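Tatu Mollel would like it known that he did not set out to make a game about filing. He set out to make a game about a haunted port town, and the filing crept in around the second winter, when he realized the player had nothing to do between the screaming.

"I had fog, I had a lighthouse, I had a very expensive foghorn sound," he says. "What I didn't have was a verb."

The verb he settled on was "sort." In Lotport, you are the night clerk in a customs office, and your job is to go through 168 crates of unclaimed cargo before the harbor authority shuts the place down. Some of the crates hold teapots. Some hold things that were teapots when you logged them and aren't any more. The game never comments on this. You are expected to amend the form.

Mollel made it with Salim Kioko, who wrote the music and, by his own account, most of the complaints. They met at Turnholm, a studio that made mobile games about running a bakery, and left within a month of each other. Kioko describes the bakery years as "a good education in what a muffin can be made to cost."

We talk in the back half of the unit they rent, where the kettle is. Kioko has brought a notebook of grievances from the first build, which he reads aloud with some pleasure. Page one says only: "Why is the stapler louder than the ghost?"

"Because the stapler is more frightening," Mollel says. They have clearly done this before.

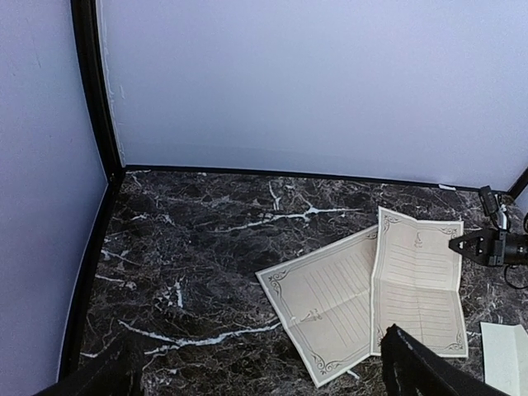

Dark marble pattern below, pale panels and black framing around it.

The early version was much bigger. There was a hotel, a ferry, and a second playable character called Owino, a customs inspector who came over from the mainland and could be bribed. Players in the test group adored Owino and ignored everything else. They bribed him with teapots. One of them finished the whole demo in 18 minutes by bribing him to do the job for her.

"Which is a legitimate reading of the civil service," says Kioko.

Owino was cut down to a voice on the telephone. He rings five times over the course of the night, and what he wants depends on how honest your paperwork has been. I tell them I lied on nearly every form and he was perfectly pleasant to me. The two of them look at each other – I still don't know what I missed.

They are cagey about influences. Mollel grew up on a cousin's hand-me-down console and a shoebox of cartridges, half of which didn't start. He says the ones that didn't start were scarier, as he had to make up what was on them from the label. Kioko claims not to have finished a horror game in his life, including this one.

"I did the ending music with the monitor off," he says. "Tatu told me how long it had to be. I asked him if it was sad and he said, 'For the crates.'"

Lotport comes out in October, for computers first and consoles whenever the paperwork clears, a phrase Mollel uses without smiling. After that comes Clullia, which so far is a title and a drawing of a staircase. Kioko has already started the notebook. He won't show me page one, though he does say there's a stapler in it.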